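In Defence of the Good Lounge

My aunt has a room nobody under sixty is comfortable in. You probably know the one. There's a lounge suite in a big swirly pattern, a coffee table you could do your hair in, and a landline on its own little table that rings maybe twice a week (once if you don't count the solar panel people). For years I thought of it as the room where fun went to sit up straight. I've come around, and I'd like to make the case for it, and for one very humble object in particular, the lounge room bin.

Let's start with the suite. I'm from the generation that bought its couches in a box. Mine was grey, it cost me $2204 and it came with an Allen key, and within three winters the middle had sagged so badly that anyone who sat at either end slowly rolled in to meet the others. Lovely for a first date, less so for the in-laws. I replaced it with another grey one for $2409, and I'm already flipping the cushions on that. Meanwhile the patterned suite at my aunt's in Bundale has seen off two dogs, four kids and a flood in the laundry, and it still holds you up properly. A busy pattern is a gift, too. Drop a crumb on plain grey and it's a crumb. Drop one on damask and good luck ever finding it again!

Then there are the arm covers. Oh, I used to be so snobby about arm covers! But arms are where a couch dies first, all those elbows and sunscreen and teacups, and a cover comes off and goes through the wash on a cool cycle and goes back on before the news. My friend Svenja had a set made for her modern three-seater and her husband laughed at her for a fortnight. He now straightens them every time he gets up.
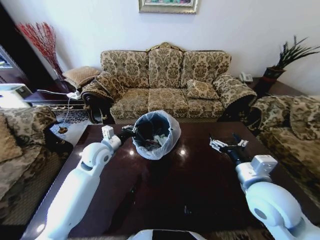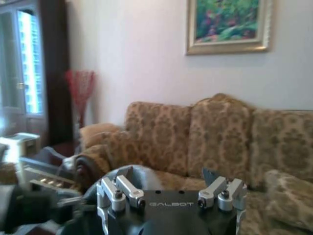
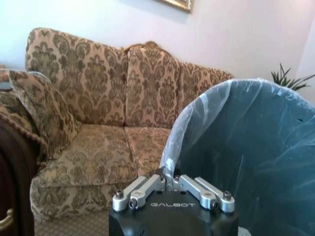 The sofa with its damask pattern is in all three.

Rok Atanasov
Home and garden columnist

Which brings me to the bin. I was raised to believe a bin belonged in the kitchen, under the sink, behind a door, as if rubbish were a family secret. So what happens in the lounge room? You peel a mandarin, you look at the peel, you look at the distance to the kitchen, and you put the peel on the arm of the chair. Then a tissue joins it. Then a lolly wrapper. By the end of the movie you've got a small compost heap going and everyone's pretending they can't see it.

A little round bin with a bag in it fixes the lot. It needn't be flash, and please don't buy one with a lid and a pedal, you'll only trip on it. Get a size you can pick up with one hand and pop on the coffee table while you tidy, and let everybody throw their bits in from where they're sitting. I know some people are horrified by a bin on a table. Arben, who edits these pages, is one of them, and he's welcome to write in. If the bottom's clean and you wipe the table after, I can't see the crime.

I do have opinions about the bag. Use one that's bigger than you think you need, so there's plenty to fold down over the rim. Skimp on that and the whole thing slithers in the minute you drop an apple core on it, and then you're fishing around in there with two fingers and regretting everything. I keep a few spares flat in the bottom, under the one in use. When it's time to change, gather the rim in, give it a twist, lift, and the next bag is waiting for you.

As for the shiny table, yes, it shows every fingerprint. I count that as a feature. My own coffee table is a pale matte thing that hides dirt beautifully, and I found out in March that it had been hiding it for quite some time. With a gloss top you see the smear, you grab the cloth, it's done in the ad break.

I'm not saying rush out and buy the full suite with the carved bits on top (although have a look at the second-hand listings, people are practically giving them away and you'll need a mate with a ute). Just stop apologising for the one you've got, or the one your mum's trying to leave you. My aunt has promised me hers. I've measured the front door twice and I think we'll have to take the window out.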